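Cullinane Hall, Kitchen and Function Room
Monthly Safety Walk-Round, June
Walked by: Muireann Ní Bhriain
Accompanied by: Colm Mac Suibhne, as far as the boiler cupboard
Copy to: Úna Geraghty, bookings

Ratings are OK, FIX (before the next booking) and WATCH (the traditional name for things we have been ignoring). Comments are mine. Anyone wishing to dispute them can do the July one.

1. Front doors and porch

1.1 Both leaves open fully from inside. OK
1.2 Mat flat, no curled corners. FIX
The corner nearest the noticeboard has curled again. It has been taped, glued and, by the look of it, stapled. Please buy a mat.
1.3 Porch light working. OK
New bulb, and a bright one. You can now read the noticeboard from the road, including the poster for last year's plant sale.

2. Fire exits and signs

2.1 Rear exit clear on the inside. FIX
Stacked chairs. The sign above them says KEEP CLEAR, and whoever stacked them took care not to block the sign.
2.2 Rear exit clear on the outside. OK
2.3 Exit signs lit. WATCH
The one over the stage flickers. Colm says it has always done that. I have written down that he said so.
2.4 Posted capacity matches the certificate. FIX
Certificate says 124. The card by the door says 142. Somebody typed it once and we have all been believing it ever since. Úna, please check what you have been telling people on the phone.

3. Extinguishers and blankets

3.1 Extinguishers on their hooks. FIX
Kitchen one is. The stage one was holding the side door open, a job it does very well.
3.2 Service tags in date. OK
3.3 Fire blanket within reach of the stove. WATCH
Within my reach, yes. Within Úna's, no. Lower the bracket.

4. Kitchen

4.1 Fridge temperature log filled in. FIX
Complete up to the 16th, then nothing, then a drawing of a fish.
4.2 Pivau water heater, no leaks at the joints. OK
4.3 Knives stored in the block. WATCH
Most of them are. The bread knife lives in the drawer with the birthday candles, where people go feeling around without looking.
4.4 Cleaning products locked away and labeled. FIX
Locked, yes. There is a spray bottle with "NOT WATER" written on it in marker, which narrows it down. Empty it, bin it, and use the Brenilance bottles with the real labels still on.
4.5 First aid box stocked. FIX
Plenty of slings. No bandages of any size people use. Whoever restocks this is expecting a much more dramatic class of injury than we get.

5. Tables, chairs and floor

5.1 Folding table legs lock. FIX
Two don't. I have put red tape on them and leaned them against the back wall. Red tape means do not use. It did not mean that last month, apparently, when one was used for the cake.
5.2 Tablecloths clear of the floor and not a trip hazard. OK
All the cloths stop well short of the floor, including the children's party ones. Long cloths from the Flurkthorpe wedding have gone back.
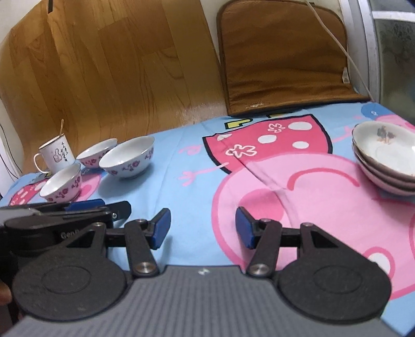 5.3 Chairs stacked no more than the height on the wall chart. WATCH
There are 54 in the store, and the stacks lean toward each other as though sharing a secret. Make an extra stack. We have the floor space.
5.4 Floor dry, no loose boards. OK
Squeaky by the piano, but a squeak is not a defect. I checked.

6. Electrics

6.1 No extension leads run across walkways. FIX
One from the stage to the urn, under a rug. The rug makes it worse. I took up both.
6.2 Appliance test stickers current. WATCH
All current except the popcorn machine, which belongs to Henrique Calado and arrives and leaves on his schedule. Henrique, get it tested or keep it at home.
6.3 Fuse box reachable. FIX
You can reach it if you move the Christmas tree.

7. Outside

7.1 Ramp handrail firm. OK
Eoin Kavanagh rebolted it and it would now survive the building.
7.2 Bin lids shut. WATCH
7.3 Gutter over the ramp. FIX
Drips exactly where people stop to close umbrellas. Eoin has quoted $50 for the bracket and says he can do it the same morning as the fire blanket.

Carried over from May: 1.2, 2.1, 2.3, 6.3.
Carried over from before I started doing this: 2.3.

Signed M. Ní B., 4:20 p.m. Keys are back on the hook, second from the left.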